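3.2 Noise from furniture in shared study rooms

The second part of the survey concerned sounds that come from the furniture itself. Of the 943 questionnaires returned, 342 mentioned tables or chairs in the free comment field, although no question asked for them. This was more than we expected when the form was prepared with Obadia Mosoti, and for this reason the comments were coded again with a finer list of categories.

The most frequent complaint was the chair that is pulled over a hard floor. The second was the joint between two tables. In the Tangen building, tables are placed side by side to make a larger surface, and the two tops touch each other without being fixed. When a person leans on one side, the edge moves a little and gives a short knock. Respondents called this sound "small but impossible to forget", and several wrote that they choose their seat to avoid it.

We compared rooms with joined tables and rooms with single tables. The reading rooms in Clesomwood have single tables only, and there the word "knock" did not appear in the comments. The floor in Clesomwood is also softer, so the comparison must be read with care. A partial correction was made with the Hindex room score, which includes floor type but does not include the age of the furniture – a weakness that we return to in Section 5.

Joined tables are found in work rooms as well as in reading rooms (Figure 3), and users of both kinds of room reported the same problem. In work rooms, however, they gave it a lower annoyance rating. A likely explanation is that the general sound level is higher there and covers the short knocks.

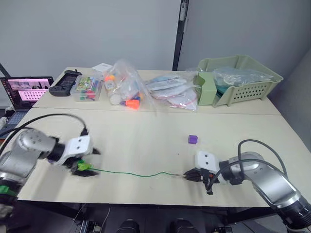
Figure 3. Two rectangular tables pushed together to form one work surface.

3.3 Effect of felt pads

In January, felt pads were placed under the chairs in the Fumach rooms. The complaints about chairs became fewer in the following period, while those about table joints stayed at the same level. We did not test a clamp or strip between the tops, and this remains for later work.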